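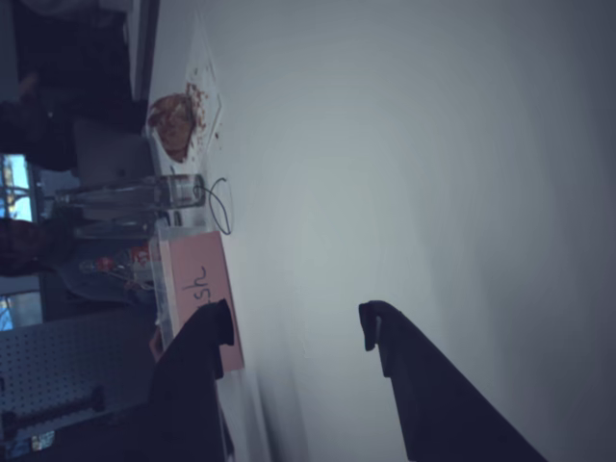
We rolled into the campground at Dalisay Springs with the gas gauge sitting on the last little line and the dog asleep on my feet, and I have never been so happy to see a gravel pad with a crooked electric post. It had been a long haul down from the Radeck side, all of it two-lane, most of it behind a hay truck. I meant to write this up the same night, but I fell asleep over my soup, so you're getting it late and probably out of order. I keep a card for each stop, with a word or two in marker to jog my memory when I finally get to typing, and if you saw a pink card with "sh" written on it you might guess shower, or shade, or shoes. In my case all three would do for Dalisay! Shade because there wasn't any, shower because it took quarters, and shoes because mine came apart on the trail, and I'll get to that.

First, the road. If you've never driven the old highway through Clolora, put it on your list, but do it in something shorter than what we drive. The town has one main street with a bend in the middle of it (a proper bend, like an elbow) and there's a feed store right at the elbow with a porch that sticks out farther than any porch should. Crisanto got out and walked ahead of me, waving his arms like he was bringing in a jet, and two men on the porch got up out of their chairs to watch. We cleared it. One of them clapped.

We had pie in Clolora afterward, because my hands were shaking and pie seemed like the thing. I had the sour cherry and Crisanto Mangubat, who will tell anybody he doesn't care for sweets, had the coconut cream and then the back half of my cherry. The coffee was weak but they kept it coming. The waitress asked where we were headed, and when we said the hot springs she made a face and told us to go early, before the buses. Good advice, and we ignored it.

So, the springs. You park in a dirt lot and walk in along the creek, and the sign says it's an easy 3 miles there and back. I'd call the first half easy. After the footbridge the trail goes up through a lot of loose red rock, and that's where the sole of my left boot started flapping. I've had those boots since before we sold the house. I tied the thing up with a piece of cord from the daypack and went on, slapping along like a duck, and a family with four kids passed me and every one of those kids turned around to look at my foot.

The pools are pretty. There's a big one at the bottom that everybody crowds into, and then smaller ones stepping up the hillside, with a white crust around the rims like the inside of an old teakettle. The farther up you climb the hotter they get. We found a spot in the third one up, sat down to our chins, and didn't say a word to each other for the longest time. You could hear the creek and somebody's radio. There's a bit of an egg smell, but you stop noticing after a while, or I did. Crisanto noticed the whole time and brought it up again at supper.

What I liked best, to tell the truth, was a place we hadn't planned on. On the way back down there's a turnoff marked Hamo Overlook, just a brown post with an arrow, and it doesn't look like much. It's a short walk out through the junipers and then all at once the ground quits. You're standing over a valley that must go on for 50 miles, with the shadow of one cloud sliding along the bottom of it, and way down there a road with a single white truck on it that didn't seem to be moving at all. There's a bench. Somebody carved initials in it, as somebody always does. We stayed until the wind got cold and my boot came untied again.

Back at camp we met our neighbor, Alfredo Sison, who's been living in a little egg-shaped trailer for 9 years and has opinions about everything from water filters to the right way to cook beans (he's anti-soak, and he was pretty firm about it). He took one look at my boot and went inside and came out with a tube of glue and two clamps. He wouldn't let me help. He cleaned the sole with a rag, squeezed the glue in, clamped it, and told me to leave it alone until morning, and then he sat down in my chair and told us about a flash flood he'd watched from the overlook one July. He said the whole wash filled up brown from one side to the other and he could hear boulders knocking together down in it. I lay awake a bit that night thinking about where exactly we were parked.

A few practical notes for those of you who write and ask:

- The campground is first come, first served. We got the next to last spot with hookups, and it was barely past lunch.
- Bring quarters. The shower eats them, and the machine that makes change was out.
- The last climb into camp tops out at roughly 2000 feet above the river, and it's steep enough that our engine let us know about it. Use the pullouts and let folks by.
- The little store has ice, firewood, propane and a surprising amount of yarn. I bought yarn.
- No cell signal at all except by the dumpster. You'll see people standing there in the evening, all facing different directions.

The boot held, by the way. I wore it the next day out to the old mill site, which I'd hoped would be better than it was. There's a wall and a half, a rusty wheel behind a chain-link fence, and a plaque too faded to make out. I spent a good while trying to read the thing with my glasses on and off. We did see a roadrunner with a lizard in its beak, so the walk wasn't wasted, and the dog got to bark at something that was worth it.

Next stop depends on the weather. Crisanto wants to head north and see the dam, and I'd just as soon turn east for the lakes and sit still for a week or so. We have an oil change to get first, and I owe my sister a phone call, and the awning has started making a noise when it rolls up that I don't care for at all. If any of you have been up by the dam with a bigger rig, leave me a comment and tell me how the turnaround is at the top, and whether the campground there has anything you could call a tree.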